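Berkano puts dish-loading robot to work in staff kitchen, crew moves off the late scrape shift

November 2019. For immediate release.

Berkano, the contract caterer, has started running a two-armed robot in the staff kitchen at its Sidura site. Plates, bowls, racks. Dishwasher loading mostly. Software from Zusier, installation by Dierckx. Kitchen serves 587 lunches on a full day.

Robot at work in the Sidura kitchen:

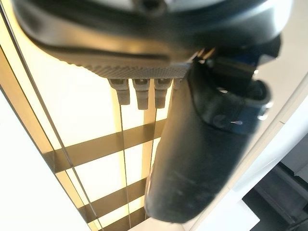
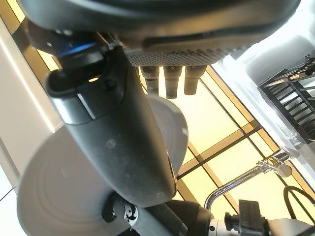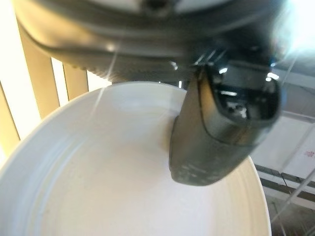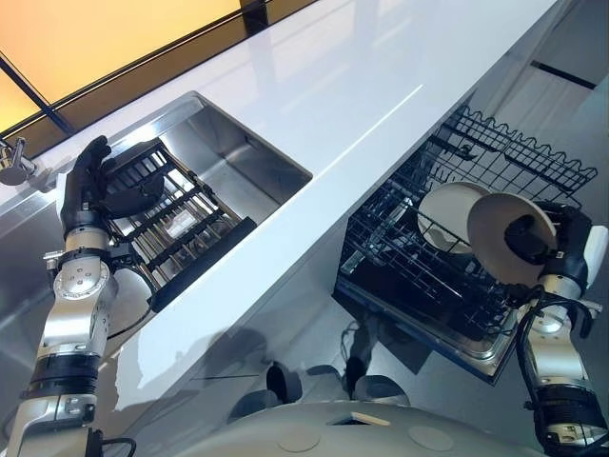
What changes for the people. No job cuts, that was agreed with staff in June and it stands. The kitchen team is 19 and stays 19. The late dish shift goes, the one everybody swapped out of. Those hours move to prep and to the serving counter, same pay grade. Four of the crew have trained as robot leads and get a suplement for it. They start it, stop it, and call Dierckx when it sulks.

"My wrists are better and I get home for dinner," says Achilleas Vasilakis, kitchen lead. "It's slower than me. A lot slower. But it can be slow at nine at night, and I don't have to be there to watch the plates go in."

Not everything goes to the robot. Pots and knives stay with the crew, glassware too for now. Anyone can stop it, trainee or manager, and no one has to explain why afterwards. Berkano logged 113 stops in the trial, most of them stacking problems, and the list is pinned up by the kitchen door so staff can add there own notes.

Next up: bowls on the lower rack, quieter arm movements (the crew asked), and a second site if the numbers hold through winter. Shift plans for that site will go to staff before any equipment is ordered.

Press visits weekday afternoons, after lunch service. Closed shoes please. Requests to the Berkano press desk, Sidura office.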